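Shelf Project Report, Part 2: Fixing Up the Study Room

OK so after measuring everything in March I finally got to the fun part, which was moving stuff! My plan was to give the study room in Barros Hall a shelf people would really use (the old system was piles, piles everywhere). I started with the floor, because you can't shift a bookcase when there are bags and binders all over the place, and I wanted to see how much walking space we'd get back.
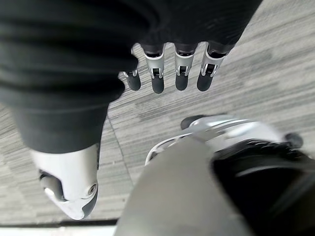 Fig. 1. The striped gray carpet in the study room.

I spent way too long deciding where the shelf should go. The window side looked nicer on my sketch, but the door side meant fewer people squeezing past each other, so the door side won. The space I had to work with was 1750 mm long and I gave 586 mm of it to the class materials. The rest is for whatever people bring in, and yes, I know that part will get messy again!

Then came sorting. I tried standing everything up first, like in a library, and the thin things kept sliding over. Laying the flat stuff down worked better for me, with the long items turned a little so they're easy to grab. Blue is for the Trinik unit, and I'm keeping that color on the light wood shelf where it really pops.

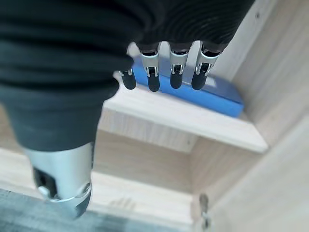

Rosimeire Falcão read my draft and wrote back that color alone won't be enough once two classes share the shelf, and that she'd like big printed labels on the front edge before anybody adds more. Fair point! I've put labels on my list for part 3, plus a second try at the bottom row, which I still don't like.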